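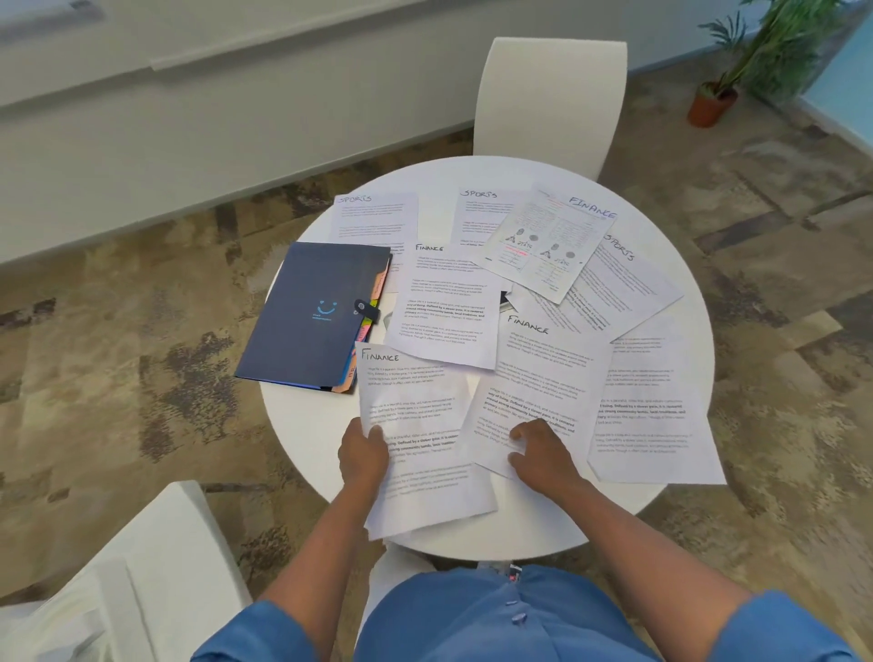 Coro are back with a new EP, Rustberg -- nine tracks, free to stream as of February 2, 2018. Recorded over two weeks in January, mostly live. First single Cordeiro is already doing the rounds and its a belter.

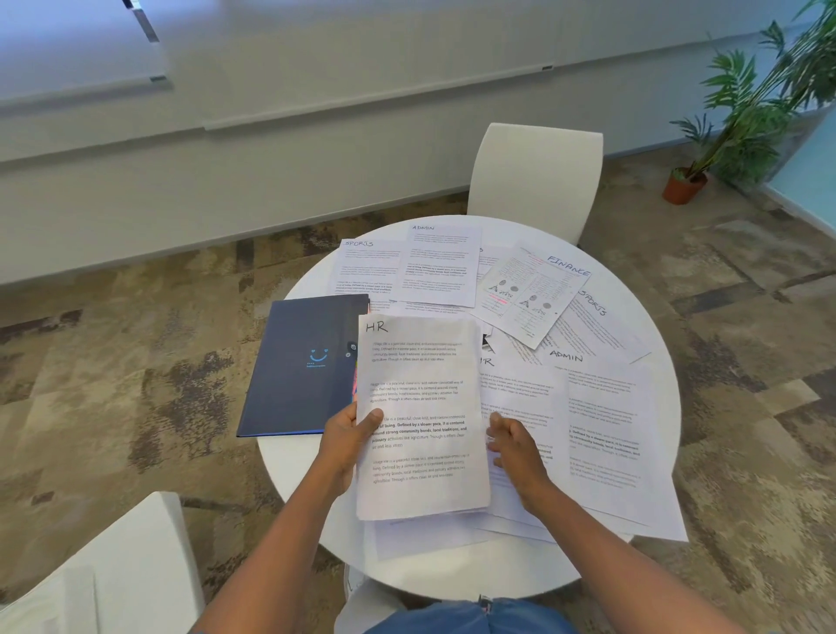
One commenter on the band's page reckoned the drums are far too loud on the single and the old demo was better. Fair enough, but play it on proper speakers.

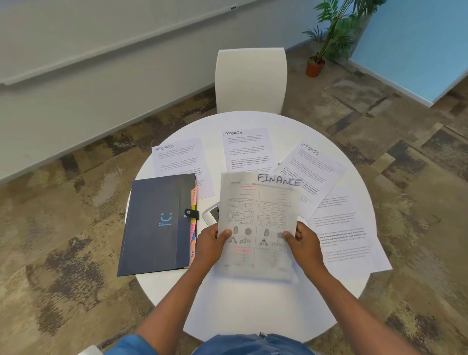
Vinyl is limited to 105 copies through Astex, one per person. Tour dates to folow -- more when we get them.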